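Visit report: the Etono lens repair shop, Satby

Etono services manual-focus lenses from a two-story building on the Trerkdale road. Visits are limited to one group in the morning and one in the afternoon, and the tour takes 90 minutes with the questions. I went in August with four lenses in the bag, one of them an Eder 20 mm f/4 with a stiff focusing ring.

Intake is on the ground floor. Each lens gets a paper tag, is checked for fungus and separation under a side light, and then goes on the collimator. Infinity focus is measured before anything is opened. The shop keeps these readings and had 2737 of them on file.

Disassembly is upstairs. The helicoid is marked at the point where the threads part, cleaned in solvent, and regreased. Etono uses two grades of grease, the lighter one for barrels under 30 mm in travel. Wide lenses take longer on the bench than long ones, as a small error in the spacing of the rear group shows up first in the corners. Decentering is checked with a projected chart at full aperture and again two stops down.

Aperture blades are degreased by hand. The leaf springs are replaced only if they fail a snap test. Coatings are not redone on site.

My 20 mm was opened during the afternoon group. The old grease had hardened on the outer thread, and the stop screw was worn. Turnaround was quoted at three weeks. The ring now turns evenly, with slightly more drag near the close limit than I would like.

Parking is behind the building. The stairs are steep and there is no elevator. 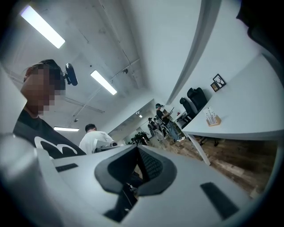 Reading time: 2 min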